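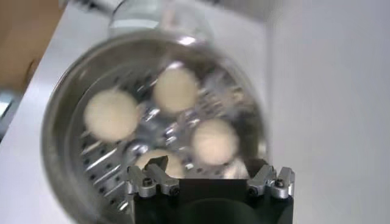

Ticket 123 concerns repeated activation of the ceiling detector in the second-floor demonstration kitchen at the Cerkon Building. The alarm panel has recorded activations during ordinary cooking classes, and on each occasion the floor was cleared under the standing procedure. The reporting department has asked whether class activities must be limited until the fault is resolved. Activities in the room are modest in scale. A usual load is one round steel pot with a perforated steamer insert, holding four dough balls with open space between them, and this is well within the use for which the room was approved. Support has therefore treated the matter as an equipment or ventilation fault, and classes may continue while the ticket is open.

Status: Closed, with follow-up
Priority: Medium
Location: Cerkon Building, demonstration kitchen
Reported by: Man-lok Fang, Culinary Programs
Panel and detectors: Jorkska

Original report

The alarm sounded again this morning, before the class had reached the midpoint. There was no smoke and nothing had burned. The panel displayed "Zone 10 — Smoke" and cleared after a reset. The exhaust hood was switched on at the time, but it seemed quieter than usual. Please advise whether we should move our February classes to another room. Registration has already opened and we would need to notify participants in writing.

We use cookies to remember your preferences and improve this site. By continuing to browse, you agree to our use of cookies. Accept | Manage settings

First response

Thank you for the report. Please do not cover the detector, and please do not ask building staff to isolate the zone for the length of a class. A covered detector is a violation of the building fire plan, even when the room is occupied. Please send the time of each activation that staff can recall so that it can be compared with the panel history.

Relocation of the February classes is not recommended at this stage.

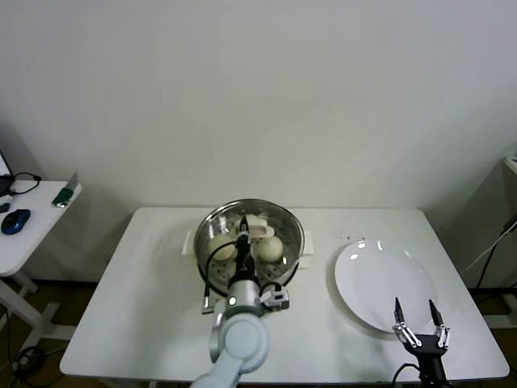
Cuiping Long
Facilities Support Coordinator

The panel history was exported and reviewed. Every activation in the zone came from the same detector, device 46, mounted on the ceiling between the hood and the corridor door. The neighboring device in the corridor did not respond at any time. The times supplied by Culinary Programs match the panel entries, with one exception: an activation in the early evening, when the room was not booked. That entry was traced to the cleaning crew, who had been running hot water in the floor sink with the door closed.

Two causes were considered. The first was contamination of the detector chamber by dust or grease. The second was poor air movement, which would allow moist air to collect at the ceiling. The two may occur together, and both were checked.

Site visit

Remigiusz Tokarz of Toris Fire Services attended with an escort from this office. The detector was removed and inspected. Light dust was present on the screen, and the chamber was cleaned. The reading returned to the normal range, but it rose again when the kettles were boiled with the hood at its low setting. With the hood at high, the reading stayed level.

The technician noted that device 46 is an optical smoke detector. The drawings filed when the room was converted show a heat detector in that position. It is not clear when the substitution was made. A records request has been sent to the project archive, and the answer does not affect the repair.

Hood airflow was measured separately by Cheuk-hei Kwan of the mechanical shop. Two of the grease filters had been installed backward and the roof damper was partly closed. The filters were reseated, the damper was opened and its linkage was tightened. The hood is now clearly audible from the corridor — staff should regard this as normal.

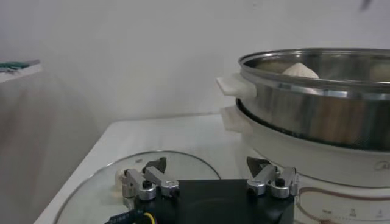 Resolution

1. Device 46 was replaced with a Jorkska heat detector, in agreement with the filed drawings. The zone label on the panel was changed from "Smoke" to "Heat."
2. The new device was tested and the signal was received at the front desk.
3. The kettle test was repeated for 30 minutes with the hood at high and then at low. No alarm was recorded.
4. The hood filters were added to the quarterly inspection list.

Instructions for room users

Switch the hood to high before any burner or plug-in appliance is turned on, and leave it running until the room has been cleared. Keep the corridor door closed during cooking. If the alarm sounds, leave the building by the nearest exit and wait for permission to return. Room users may not reset the panel.

Follow-up

Boglárka Simon, Building Safety, will review the panel history at the end of February. If there are further entries for zone 10, please reply to this ticket and it will be reopened under the same number.

Last updated: 2018-12-29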